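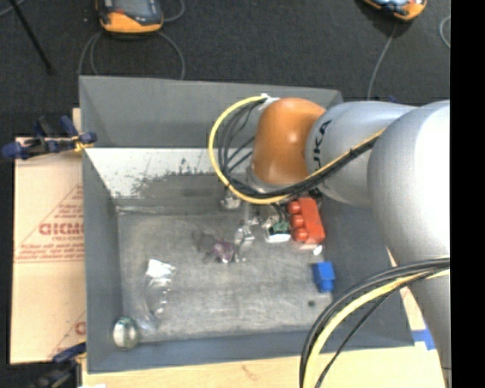

Figure 3. Bin-picking cell at the Corham site, fixed camera view, with mixed small objects in the gray bin.

3.2 Collection of grasp examples

Grasp examples were gathered in the cell shown in Figure 3. The arm enters the bin from one side, and its cables are carried in a wide loop around the wrist. The bin is clamped along its left side so that contact with the walls does not shift it between attempts. We kept the cell close to working conditions, and the scuffed bin floor was not repainted.

Each session began with a fresh draw from the Rarnura object pool, which holds 213 items. Clear plastic pieces were included on purpose, together with opaque colored blocks, as depth readings on transparent surfaces are often missing. An operator guided the gripper to a grasp pose by hand control, and Stomo logged the joint states, the camera stream and the gripper width at 20 Hz. An attempt was labeled a success if the item stayed in the gripper after a lift of 100 mm.

The final set has 2,967 attempts. Attempts in which the cables hid the target at the time of closing were kept but flagged, and they are left out of the validation split. Items resting against a wall or in a corner were sampled at twice the base rate, following the Pugh protocol.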